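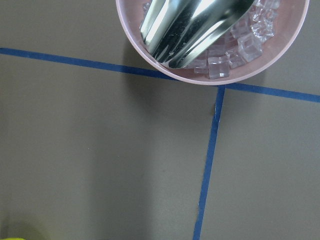 Gustik Opens Sign-Ups for Table Setup Workshops

Print this page | E-mail this page

Reading time: 2 minutes

The Gustik Center for Home Skills today opened registration for a new series of kitchen table workshops, in which adults will learn to plan a work surface before they begin to cook. The series is called Rangel and will be held in the center's teaching kitchen in Arkunia.

Each session begins with a bare tabletop and a roll of blue tape. Participants mark the table into sections and assign a use to each one, such as washing, cutting or serving. Bowls, dishes, scoops and boards are then given a place according to the recipe of the day.

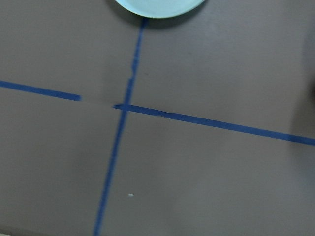 ARKUNIA, Wednesday, June 22, 2022 – Registration for the Rangel workshops is open to all residents aged 17 and older. The program offers 100 places in its first season. Groups will be kept small, with five participants to a table.

"Many people who come to us can already cook," said Đức Đồng, director of the center. "They run out of room halfway through and end up with the cutting board on top of the mail. We would like them to leave with a table plan they can use at home the same evening."

The course was written by Nivaldo Araújo, head of instruction, who tested the lessons with evening classes in the spring. The opening lesson uses lemons, a cutting board and a plate. Participants decide where the whole fruit will wait, where it will be cut and where the slices will go, and they move the tape if the first plan proves awkward. 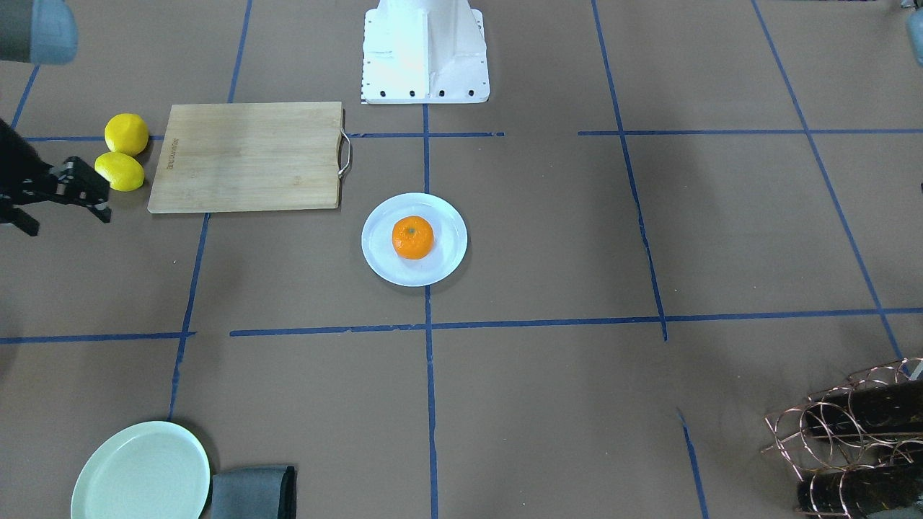 Later lessons apply the same method to salads, cold drinks and packed lunches. Participants also practice clearing a table between tasks and returning each item to its section.

"The tape comes off after the third lesson," said Mr. Araújo. "By then most people know where they want their bowl."

All kitchen items are provided, and aprons are available on request. Participants will receive a printed workbook with blank table plans for small, medium and large kitchens. The Brosanier Fund has agreed to cover the full fee for up to 200 applicants over the life of the program. Requests for support should be made on the registration form.

Registration forms are available at the center's front desk during opening hours. Places will be assigned in the order in which forms are received.

Media inquiries should be directed to the Gustik press office.

Print | E-mail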